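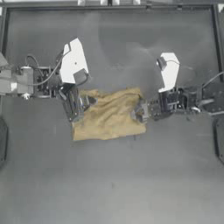

Rokside rules thread. The in-game help leaves out most of the scoring, so I'm writing down what I have after a few weeks of daily play. Browser version, standard mode.

1/ The board is a grid of number tiles. You get a target at the top and 14 moves. A move is one swap between two tiles that share an edge. Diagonal swaps are not allowed in standard mode.

2/ A row locks when its tiles add up to the target. Columns do not lock. The help page says "line", and that wording sends people off trying to solve columns. Only rows count.

3/ Locked tiles turn blue and can't be moved. They also block swaps through them, so a locked row in the middle splits the board in two. Lock the top or bottom row first unless you're sure the two halves work separately.

4/ Check whether they do before you commit. Add up everything above the middle row. If that total isn't a multiple of the target, tiles still have to cross the middle, and they can't once it locks.

5/ Scoring. Each locked row pays 30. Clearing the board pays a flat 300 on top. Unused moves pay 11 each, but only if the board is clear. Unused moves on a failed board pay nothing, so spend all of them.

6/ Undo gives you the swap back but costs one move. Undo and a reverse swap have the same price. The one difference is that undo also releases a row that just locked, and a reverse swap can't do that.

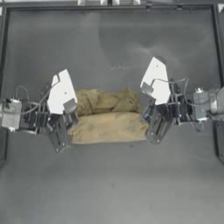

7/ So undo is the only way out of a bad lock, and it only reaches back one step. If you lock a row by accident and then make another swap, the lock is permanent for that board.

8/ The gray tile is a wildcard. It takes whatever value completes the first row it can complete. After that it keeps the value. It does not reset when you undo. I tested this on three boards and got the same result each time.

9/ For the check in post 4, leave the wildcard out of the total. If the half containing it falls short of a multiple by a single digit, the wildcard can cover the gap. Zero is not a legal value for it.

10/ Clonmont mode is the same game with wraparound edges. The left column is adjacent to the right column, top row to bottom. Locked rows still block, but you can go the other way around, so the order of locking matters a lot less. The scoring table is unchanged as far as I can tell.

11/ Someone asked if this is the Tretico engine. The swap animation looks the same, but Tretico boards are generated on the fly and Rokside's are a fixed daily set. Everyone gets the same board, and replaying it in a private window gives the same layout. I don't know more than that.

12/ The Alaoui opening (move the highest tile to a corner, then build that row around it) is fine when the target is high. On low targets it wastes moves. Start with the row that is already closest and ignore the corners.

13/ Correction to 6: the move is charged when you confirm the undo. If you tap undo and then cancel, it's free.

14/ Diagonal mode has its own move limit and I haven't played enough of it to write it up. Streaks carry over between modes.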